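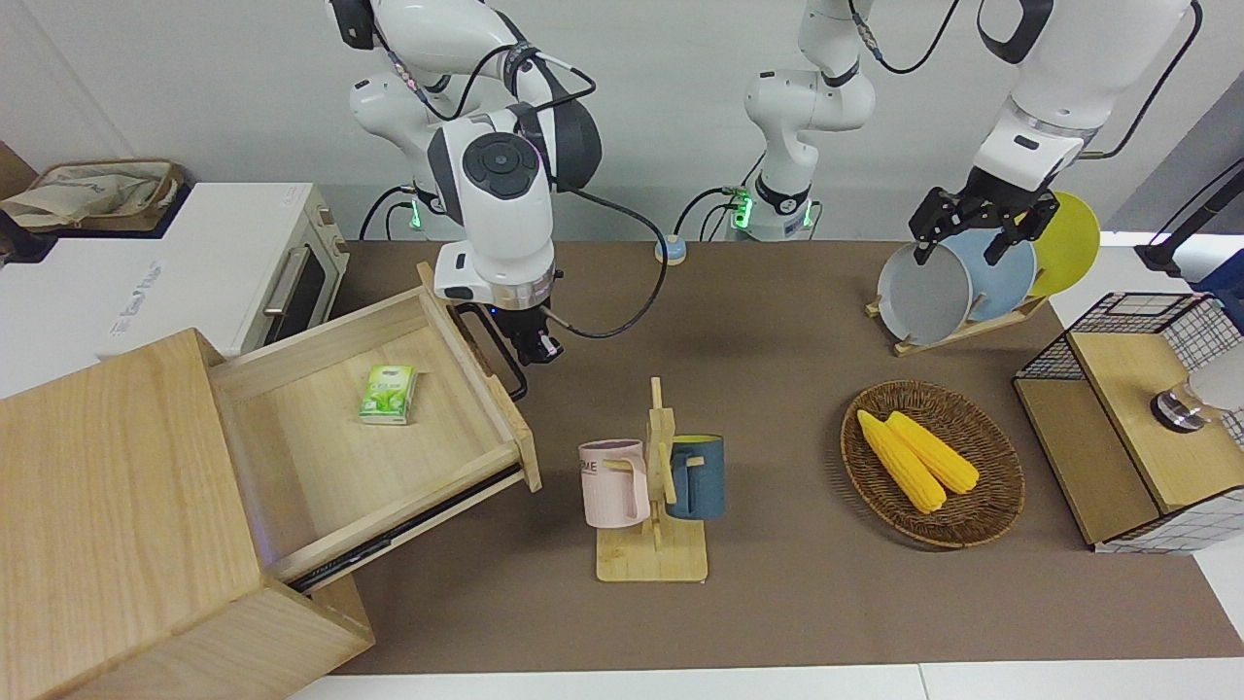 The pale wood drawer cabinet with its top drawer pulled out, and the wooden plate rack with plates standing in the slots.

Fellach Worktop Storage in Light Wood

We have sold the Fellach pieces at our Irkgate shop for a good while now, and they are still what I reach for when someone comes in with a small kitchen and a great many bits and bobs to find homes for. They are plain, pale and friendly to look at, and they sit happily beside things you already own.

The drawer cabinet is the one people ask after most. It stands on the worktop, and the grain shows nicely on the top and front. The top drawer is shallow and comes a long way out on a dark metal runner, so a little packet pushed towards the back is easy enough to spot — very handy for tea, clips, birthday candles and all the rest of it. Please do measure your worktop before ordering, and remember to leave space for the drawer to open!

The plate rack holds your plates upright, so you can take one without lifting a whole stack. Yu-ting Yuen, who looks after our orders, keeps hers right next to the sink and swears by it for side plates too. 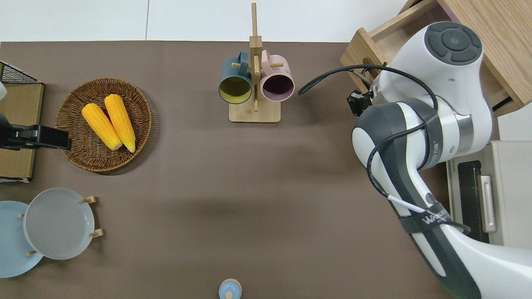
Mug tree with two mugs, plate rack and a round wicker basket of corn cobs.

The mug tree has a square base and a tall post with short pegs, and your mugs hang from it by their handles. I do like it with odd colours, teal beside pink for instance, and it spares you a shelf in the cupboard. The woven basket is sold separately and is just the thing for corn, onions or a few apples.

Wipe the wooden pieces with a barely damp cloth and dry them straight away — a little food-safe oil every October keeps them looking well.

Drawer cabinet: product code 335
Guarantee: 2 years
Delivery: 9 working days

For anything else, ask for Yu-ting or Jui-lin Shek at the counter.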